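Speaker notes: Setting up a small parts room
Nuria Beyene, Thursday session, Barstead

Opening (3 min)
Say who I am and where I work. Mudham stores and sends out spare parts from one room. We moved into it in January with 480 part numbers and hardly any furniture. The talk covers shelves, tables and floor, in that order.

Shelves
Start with the blue unit. Perforated steel uprights, steel shelves, casters. The bins on the bottom shelf are stacked, white and blue. Point out that the top shelf has nothing on it. Our rule is that a top shelf is for passing things through, and it should be clear by the end of the day.

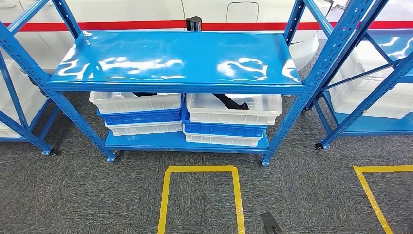 We priced fixed racking from Yimer first and it would have held more. Casters won because we clean the carpet twice a month and I don't want to unload bins to do it. If someone asks about weight: heavy bins go low, and the unit gets rolled by two people.

Tables
Stainless steel, folded front edge, slim legs. Long plastic frames are the awkward item for us. They don't fit a bin, so they get checked at the table and go straight to the wall rack. A carton can stay at the back edge of the table. Everything else comes off.
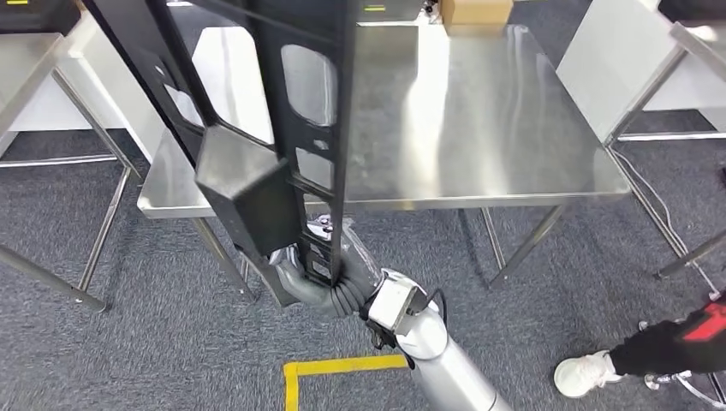
Floor
Gray floor, yellow line. Nothing should be parked across the line. Plastic wrap is the usual problem, so mention the Naltov bag stand and the 38 dollars it cost.

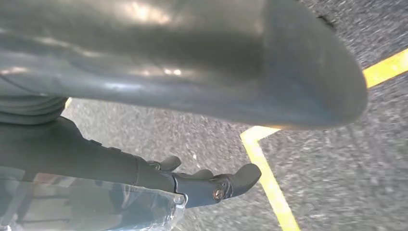 QUESTIONS
Leave 2 minutes. Likely ones are labels (printed, front of bin) and who restocks (whoever closes). Parts list is on the handout, spare copies by the door.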